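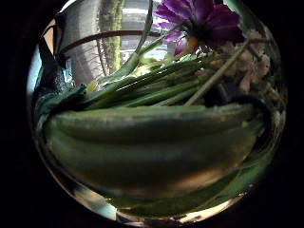

Dokon round bowl vase in clear glass, with a green leaf curled inside the wall, straight stems and a purple flower.

Dokon Bowl Vase, clear
Supplied by Estis. Order no. 666-C.

Round vase with curved sides and an open top, for low arrangements and lined bowl work. Water, stems and any leaf lining stay in full view. The curve of the glass enlarges the contents and bends their outline, so cut ends and bruised foliage will show.

Dimensions
Outside diameter at widest point: 186 mm
Height: 183 mm
Wall: 7 mm at the base, thinner towards the rim
Working fill: to two thirds of the height

Lining with a leaf
Use one broad, flexible leaf. Wipe both sides, remove the hard end of the stalk and roll the leaf loosely in the hand until it holds a curve. Lower it in folded and let it open against the wall. Add water before the flowers. Stems laid at a slant across the leaf will rest against the opposite side of the bowl; no foam or pins are needed for small bundles. Leaf kept under water clouds it sooner than bare stems do. Change the water every two days.

Cleaning
Hand wash in warm water with a soft brush. Lime marks: white vinegar, one hour, then rinse. Do not use scouring powder. Not suitable for dishwashers or for candles.

Packing
Single carton with card insert. Trade customers may order in sixes. The Fesell stand and the Després cut-flower tray are sold separately.

Stock is next due in January. Trade enquiries to Catinca Bălan at the Estis order desk, before 4 pm.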